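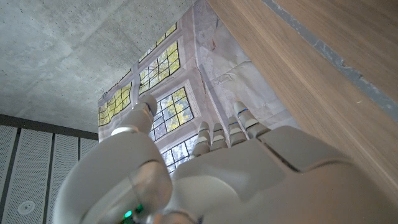 Figure 4. Printed backdrop with mullioned windows, Telletham study room.

4.2 Backdrops

The choice of backdrop was left to the households and halls taking part, and most went for a view of some kind. The cloth in Figure 4 is typical of the group we coded as "window" prints: a pale wall, stone or plaster, with tall windows divided into small panes and greenery beyond them. Of the 329 backdrops in the survey, 40 fell into this group. Plain colours and painted skies made up most of the remainder.

Creasing was the fault mentioned most often in the interviews. Fabric prints are stored folded, and the fold lines can be slow to drop out once the cloth is hung. The light grey and beige of the wall in Figure 4 shows faint wrinkles of this sort. Zürcher, who coded the prints, scored creases separately for the wall areas and the window areas, as respondents had told us they minded them less where the pattern was busy. Mottled stone textures were treated as busy for this purpose.

Respondents were also asked what they thought the print was meant to be. Answers for the window group varied a good deal – chapel, old school, country house – and few people gave the same word twice when asked again in March. We therefore dropped building type from the coding sheet and kept only wall surface, window shape and what could be seen through the glass. Rüegg's earlier scheme had a fourth heading for season, but yellow-green leaves were read as spring by some and as early autumn by others, and the two coders could not agree.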